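Ticket 3246: Laundry unit at Patside, right hand holds the door ring too long
Opened by: Trinidad Acuña, 8 Nov 2018
Status: open, waiting on Brorum 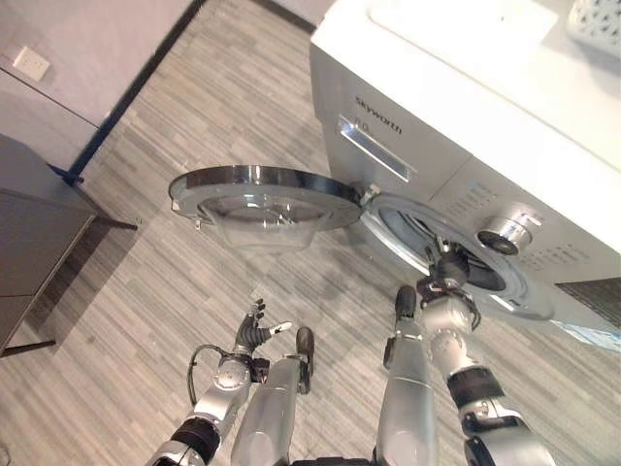
Trinidad: Door steps are going so well now! The one snag is letting go. The right hand keeps its grip on the opening after the door is open, and the run times out at 60 seconds. Got 2 timeouts this morning. Restarting the arm task clears it.

Benjamín Bravo (Suststead support): Thanks, great notes. Which release value are you on?

Trinidad: 63, same as in September.

Benjamín: Try the default, then run only the door steps, no load.

Trinidad: Done. Lets go cleanly every time so far, I'm thrilled. One request from the floor: Barrientos and I used to spend the early shift bent over these doors, and now we mostly sort, fold and keep an eye on the runs. My back loves it! But we only hear about a timeout when we walk past. Could it beep?

Benjamín: Love that idea. Sent to Brorum as a change request. Leaving this open until they answer.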